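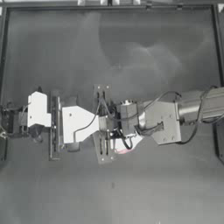

3.2. Superficie y envases

Las bolsas se colocaron sobre una superficie gris sin estampado, delimitada por un marco negro (figura 2). El fondo oscuro facilita separar los tonos vivos del contenido.

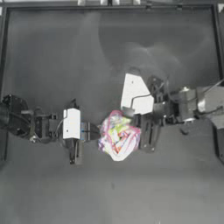
Figura 2. Zona de trabajo con marco negro.

De las 392 bolsas revisadas, 17 se descartaron por defectos en el cierre. Las de plástico transparente producen reflejos en los pliegues, y en ellas Eklund anotó el color del cierre y el del contenido.

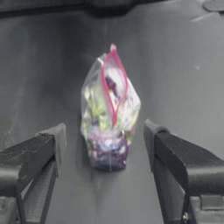 Figura 3. Bolsa transparente con cierre rosa y contenido morado en la base.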